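Titmont Shops to Charge for Paper Bags From June

December 30, 2023

The town of Titmont will ask its shops to charge for paper bags from next June, the town office has announced. Plastic bags are already not given at the checkout in Titmont, and now paper ones will cost 14 cents each. Customers who bring their own bag will pay nothing.

The rule is for food stores, bakeries, pharmacies and the stands of the Saturday market on Fairweather Street. Restaurants which sell food to take home are not included for the moment. Very small shops, with fewer than five workers, can choose if they want to join or not.

According to the town office, 498 shops and market stands received a letter before the holidays. They can send their answer or their questions until the end of winter. The shops will keep the money from the bags, but they must show the price on the receipt in a separate line.

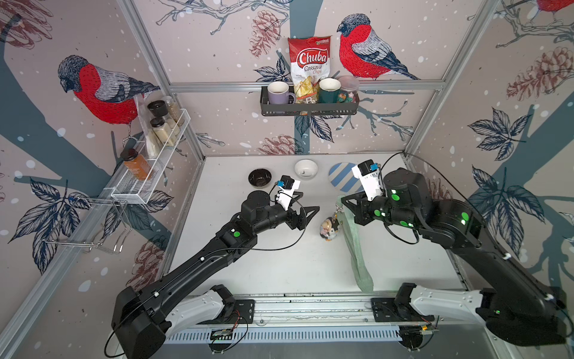

A light green cloth bag on a white table.

Not everybody is happy with the plan. The owners of the Hivusik bakery, which has two shops in the old part of the town, wrote in their answer that bread is a special case. Many people buy one loaf on the way home from work and they do not carry a bag with them. The bakery asks that a simple paper sleeve for bread stays free, and only bags with handles are paid. The town office said it will look at this question in the new year.

Truten, the small grocery chain, takes the opposite position. It stopped giving free paper bags in its Titmont stores nine months ago, and it says that the customers got used to it faster than expected. In the first weeks there were some complaints at the checkout, mostly from people who came by car and had left their bags at home. Truten now sells cotton bags near the door and takes back the worn ones, which are cut and used for cleaning.

The market sellers are still discussing. Some of them already give a small discount to customers with their own bag, while others say that potatoes and beets with soil on them need a paper bag in any case. A meeting about this will be held at the market hall in January.
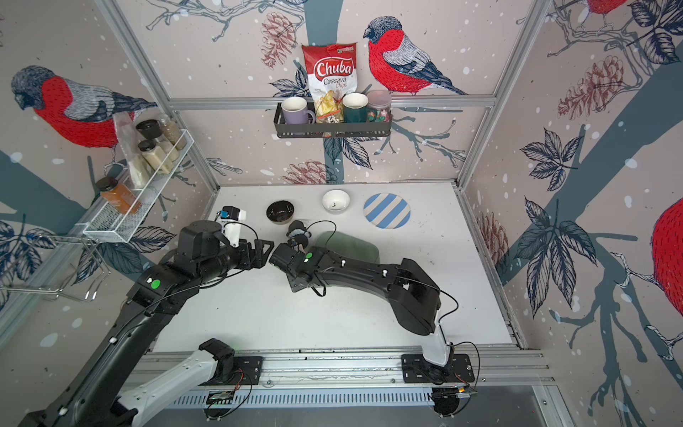

The town also wants to make its own cloth bag, which will be given free to every household in spring, one for each address. The bag will have long handles and a flat bottom, so that it can stand in a car or on a bicycle carrier. For the print, residents can send drawings until the end of January. The office prefers local nature and few colors, because a print with many colors costs more. A winter motif like bullfinches and pine cones with dark blue leaves, as on the wallpaper in the photo, would be possible, but it must be the sender's own drawing. Children can take part too, and there is no limit for the number of drawings from one person.

Drawings can be left at the town office or at the library on paper of any size. The name and address should be written on the back side.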